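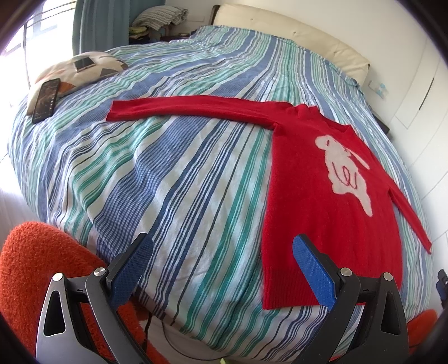 Open Day Report: Garment Folding at Home
Prepared for the Lindcombe Fund by Tsion Gebremichael
18 January 2025

Our first open day is done, and I'm so pleased to tell you how it went! We had hoped for a handful of curious neighbors and a couple of people from Cillwood. In the end 7 visitors signed up for the hands-on session, and every one of them stayed past the closing talk.

What we showed

Hamdia Degefa led the demonstration on a made-up bed, with knitwear laid out on a striped cover. We chose a bedroom on purpose. Your last letter asked how the folding work holds up away from the lab bench, and a bedroom brings up all the trouble we want people to think about - soft surfaces, daylight from one side, busy patterns under the clothes.

Visitors got to use the hand-held grippers themselves. The textured blue pads drew more questions than anything else we own (Fasil Ambaye ended up giving a second, unplanned talk about grip and wool). Sweaters are hard. The sleeves go their own way, and a thick ribbed hem doesn't behave like the chest panel.
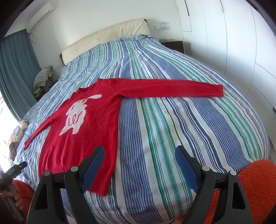

Several people told Hamdia they had never thought about how many small choices go into folding one sleeve across, and two asked if they could come back and practice. We said yes, of course.

Where the project stands

We now have 2,685 recorded folds, 552 of them on knitwear. T-shirts and towels are in good shape. Long sleeves are still behind, and Fasil would like to spend most of February on them before we move to anything with buttons.

Spending

The open day cost $404, mostly printing, food and travel for our two speakers. That came out of the outreach line and leaves enough for one more event of the same size.

What we'd change

The talk before the hands-on part ran too long. People wanted to get to the grippers! Next time we'll start with those and talk afterward. We also need a printed sheet in larger type.

Cillwood has asked to host the next one, and Hamdia is sorting out the room with them now. I'll send you the plan as soon as the space is confirmed.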